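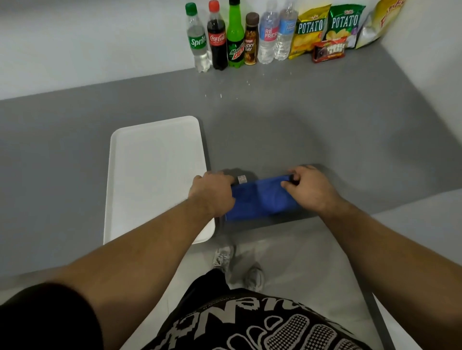 Folding a blue cloth at the counter.

Newsletter > November > Around the House

The case for the kitchen cloth

I have been meaning to write this one since the summer, and every month something more urgent (the tomatoes, the gutters, the great moth business in the hall closet) pushed it down the list. So thank you for your patience, especially the reader from Bridelum who has now written to me twice to ask when I was going to get around to cloths. You were right to nag!

It started with paper towels. We were going through two rolls a week in our house, and I never gave it a thought until I was standing in the storage room looking at the giant package I had just hauled in from the car and realized I was running out of shelf. I do not want to lecture anybody about paper towels. I still keep a roll under the sink for bacon and for whatever it is the cat does on Monday mornings. But I did wonder how my grandmother managed a kitchen with five children in it and never bought a single roll, and the answer, of course, was a drawer full of cloths.

My own drawer now holds 13 of them, and that seems to be the right number for a household that cooks most nights and does laundry twice a week. Fewer than that and I found myself wiping the stove with something I really should have put in the hamper the day before. More than that and the drawer won't shut. Your drawer may be deeper than mine.

As for what to buy, I have tried more kinds than I would like to admit. The waffle weave ones from Suma are lovely for drying glasses and they do get softer, although the first two washes leave lint on everything, so give them a run by themselves before you trust them with the good stemware. The flat cotton ones from Zheng are thinner and look like nothing much in the package, but they dry overnight on the oven rail even in damp weather, and those are the ones I reach for. Tasteck makes a thick, spongy cloth that my sister swears by for counters. I find it stays wet too long and starts to smell, but she has a sunny porch to hang hers on and I have a north-facing laundry room, so we have agreed to leave it there.

Now, washing. Skip the fabric softener, please! It coats the cotton and then the cloth just pushes the water around, and people write to me thinking they have bought a bad batch. Hot water, ordinary detergent, and half a cup of white vinegar in the rinse every so often if they have gone a little sour. Anything greasy gets soaked first in a bucket with a squirt of dish soap. I hang mine when I can and tumble them on low when I can't, and they come out fine both ways.

Folding is a matter of taste, and I know some of you have strong feelings. I used to fold in quarters and stack them, and then I could only ever see the top one. These days I fold each cloth lengthwise into a strip, then roll it up from one end and stand the rolls side by side in the drawer, so they are all in view and the whole row doesn't topple when a hungry teenager yanks one out of the middle.

When a cloth gets too thin for the kitchen, it moves down to the rag bag for floors and bicycles, and after that it ties up the raspberry canes. I have one out there that must have been through 200 washes and is still holding on.

Next month we're on to cast iron, so if you have a skillet that sticks, or one you rescued from a yard sale and are a little afraid of, write in and tell me about it before the issue fills up.

Get the newsletter in your inbox every month. Enter your email address to sign up. You can unsubscribe at any time.

Contact us | Privacy | Copyright, all rights reserved | Back to top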